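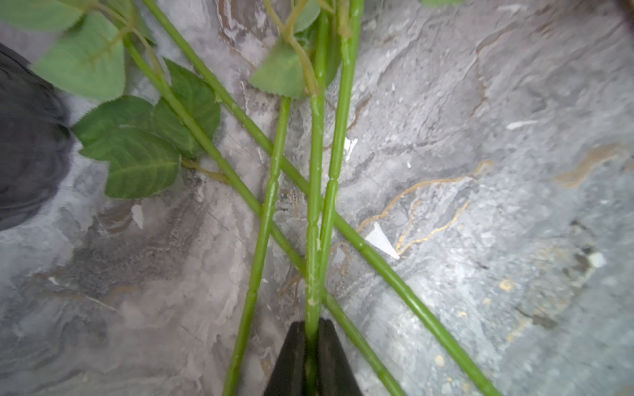
Brumora Silk Rose Kit: does it earn its price?

Reviewed by Rekha Naidu, 2019-10-02

I bought the Brumora kit in September after reading one too many posts saying fake roses now pass for real. Mine came with 40 stems, a roll of tape and a leaflet that says "lifelike" 8 times. I don't trust a leaflet that tries that hard.

The color is good, I'll give them that. Orange and pink are usually where cheap flowers go wrong, and from across a room these hold up. Up close the stems give it away. They have the shine of a garden hose, and no vase made of clear glass is going to help you. Use a ceramic one.

Bending is where I lost patience. The wire inside fights you, then gives all at once, and three stems kinked for good on the first evening. My sister-in-law Lakshmi had no such trouble, but she works slowly and I don't. 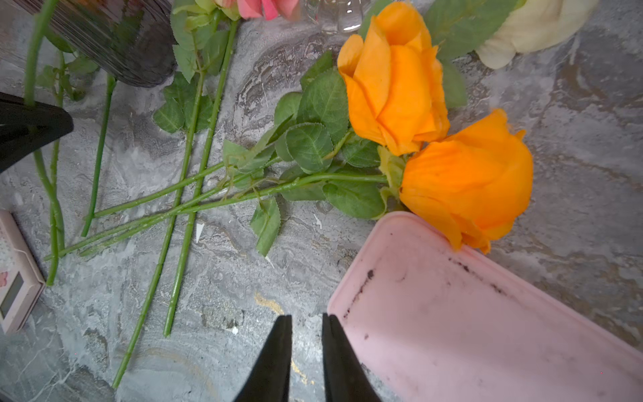
The leaves slide down if you pull at them, so leave them where they are. As for the "fade-proof" claim, a few weeks on a shelf tells me nothing, and I doubt it tells Brumora much either.

Would I buy it again? At half the price, maybe. The Skotine bunches are plainer and bend better. If you want one big arrangement for a hallway, fine. For a dinner table, where people sit close, get real ones.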